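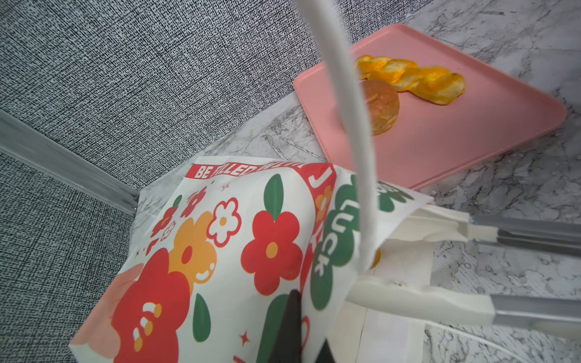

Bonjour à toute l'équipe de Drornden, voici donc le deuxième point d'étape sur les goûters de Lekota, et je commence par les sachets puisque c'est là-dessus que vous m'aviez le plus questionnée au téléphone ! Le modèle kraft uni est abandonné. Il buvait le gras en un rien de temps et les gens nous le rendaient taché, c'était franchement triste à distribuer. Le fournisseur de Grundville avait des fins de série imprimées, j'en ai pris un lot, et c'est maintenant le sachet blanc à grosses fleurs rouges, avec le « LUCK » sur le côté, qui part à chaque tournée. Les enfants choisissent leur goûter d'après les fleurs orange à visage, les adultes font semblant que non. L'ouverture est assez large pour qu'on y glisse une viennoiserie sans l'écraser (enfin, presque toujours).

## Où on en est

Pour mémoire, la convention prévoyait une phase de mise en place puis une phase de distribution régulière. La mise en place est finie. On tourne dans 4 lieux : la bibliothèque de Korard, l'accueil de jour, la salle d'attente du dispensaire et le foyer des jeunes travailleurs. Le foyer a été le plus long à démarrer, il a fallu trouver un créneau qui ne tombe ni pendant le ménage ni pendant les cours du soir, et j'ai bien cru qu'on n'y arriverait pas. Depuis qu'on passe en fin d'après-midi, ça marche tout seul, les résidents descendent avec leur tasse et restent discuter.

Chaque tournée compte 20 sachets. C'est moins que ce que j'avais écrit dans le dossier, je le sais, et je préfère vous le dire tout de suite. J'avais vu grand ! Le dossier partait du principe qu'on aurait la grande cuisine du centre, et on travaille dans la petite, avec le plan de travail façon marbre blanc et gris, qui se nettoie très bien mais sur lequel on se marche vite dessus. Quand les plateaux sont sortis, il reste la place de poser les sachets, une planche, et c'est tout. On a essayé de faire une partie de la préparation sur la table du couloir, mauvaise idée, tout le monde passait et demandait s'il y avait du rab.

## Ce qu'il y a dans les sachets

Le principe n'a pas bougé : quelque chose de boulangé, quelque chose de frais. Côté boulange, on alterne les torsades dorées et les petits pains ronds. J'avais proposé un troisième choix, un biscuit sec, mais il revenait au fond des sachets, intact, alors on a laissé tomber et l'argent est passé sur les fruits.

La torsade a ses partisans acharnés. Elle se casse bien en deux, elle se partage, et elle ne met pas de miettes partout dans la salle d'attente (remarque de la secrétaire du dispensaire, que je vous transmets fidèlement). Le petit pain rond plaît plutôt aux personnes âgées, pour la mie. On pose les deux côte à côte sur un plateau rose, on les laisse tranquilles le temps de préparer le reste, et on met en sachet au dernier moment. Au début je mettais en sachet bien trop tôt, tout était mou à l'arrivée, et je me suis fait gentiment gronder.

Pour les fruits, on a beaucoup tâtonné. Les fruits entiers, c'est simple, sauf que la moitié du temps ils ne sont pas mangés : trop durs pour certains, pas de couteau pour d'autres, et on retrouvait des pommes à peine mordues sur les rebords de fenêtre de la bibliothèque. On est donc passés aux fruits épluchés et coupés, en barquette fermée à côté du sachet. Ça demande plus de travail et un peu plus d'organisation au frigo, mais les barquettes reviennent vides.

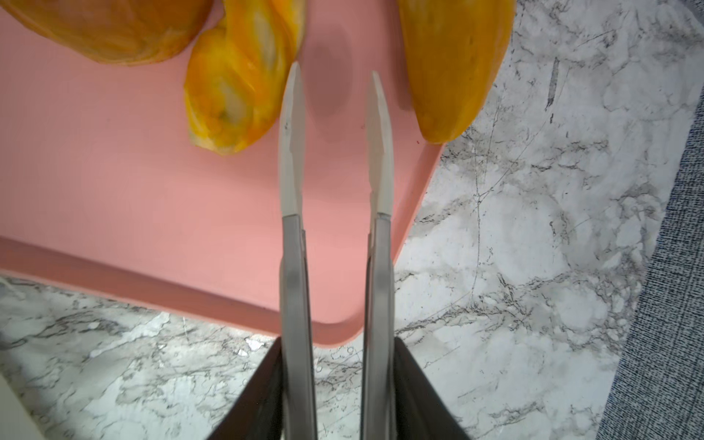 Il a fallu se mettre d'accord sur la taille des morceaux, et là je peux vous dire que chacun a son avis ! Ibsa Seyoum, qui a pris en main toute la partie cuisine depuis le printemps, coupe gros. Moi je coupe petit, par habitude. On a fait les deux pendant un moment, puis on a demandé aux gens, et c'est Ibsa qui avait raison : les gros morceaux gardent mieux leur jus et font moins de bouillie au fond de la barquette. Je m'y suis mise. En revanche il faut trier davantage, les parties fibreuses ou un peu vertes passent inaperçues dans un petit dé et beaucoup moins dans un gros quartier. Ce qui n'est pas assez beau part en compote, que l'accueil de jour récupère volontiers.

On s'est aussi équipés en planches à rebord. Je les avais mises en « petit matériel » dans le budget sans trop y croire, et c'est sans doute l'achat dont je me félicite le plus. Le jus reste dessus au lieu de filer vers le pain. Je demanderai peut-être à en reprendre une, vous verrez la ligne plus bas.

## Les gens

L'équipe est stable, ce qui me soulage énormément après l'hiver qu'on a passé. On est 4 à se relayer en cuisine, moi comprise. Ibsa a refait tout le classeur d'hygiène, avec des fiches qu'on arrive enfin à lire, et a formé les deux derniers arrivés pendant que je courais après les clés du foyer. Si vous passez nous voir, demandez à feuilleter le classeur, c'est du beau travail et ça lui fera plaisir.

Côté public, je n'ai pas de grand questionnaire à vous montrer. J'ai essayé, les feuilles servaient de sous-tasses. À la place, on note les remarques dans un cahier, à chaud, en rentrant. J'en recopie quelques-unes :

- « Le pain rond, il est bon le lendemain aussi, j'en garde la moitié. »
- « Vous pourriez marquer ce que c'est comme fruit ? »
- « Ma fille a découpé les fleurs du sachet, elles sont sur le frigo. »
- « Moins de sucre sur la torsade svp. »

Pour les étiquettes de fruits, c'est fait, on écrit au feutre sur le couvercle. Pour le sucre, j'en ai parlé à la boulangerie, ils veulent bien essayer une fournée mais ils ne promettent rien.

## Les sous

Le tableau complet est joint à part, je vous épargne les centimes. Dans les grandes lignes, les achats de boulange sont conformes au prévisionnel. Les fruits dépassent, les sachets coûtent moins cher que prévu grâce aux fins de série, et l'un compense à peu de chose près l'autre. Il nous reste 17 tournées financées sur la convention actuelle, à condition que le prix des fruits ne s'envole pas cet été.

Deux petites choses sur lesquelles j'aurais besoin de votre accord :

1. Basculer le reliquat de la ligne « biscuits » sur la ligne « fruits frais ». J'ai anticipé un peu, je l'avoue, mais rien n'est encore passé en comptabilité.
2. Acheter une planche supplémentaire et des barquettes à couvercle qui ferment vraiment. Celles qu'on a s'ouvrent dans le sac dès qu'on prend le pont de Korard à vélo, et l'intérieur du sac s'en souvient longtemps.

## La suite

Cet été on garde le même rythme, sauf à la bibliothèque, qui réduit ses horaires. Les sachets prévus pour eux iront au dispensaire, ils ont dit oui tout de suite. Je voudrais profiter de cette période plus calme pour revoir le rangement de la cuisine, et surtout trouver une étagère pour les sachets, qui vivent actuellement dans un carton sous l'évier (je ne suis pas fière du carton sous l'évier).

En octobre, il faudra reparler du stock. Le fournisseur de Grundville ne garantit pas qu'il aura encore le modèle à fleurs, et les enfants s'y sont attachés. J'ai demandé un devis pour un réassort et un autre pour du papier blanc tout simple, au cas où. Je vous enverrai les deux dès que je les ai.

Pour votre visite, le mieux est de venir pendant une préparation, quand tout est sorti. Prévoyez des chaussures qui ne craignent pas le jus et prévenez-moi la veille, que je vous mette un petit pain de côté !

Fait à Korard, le 19 juin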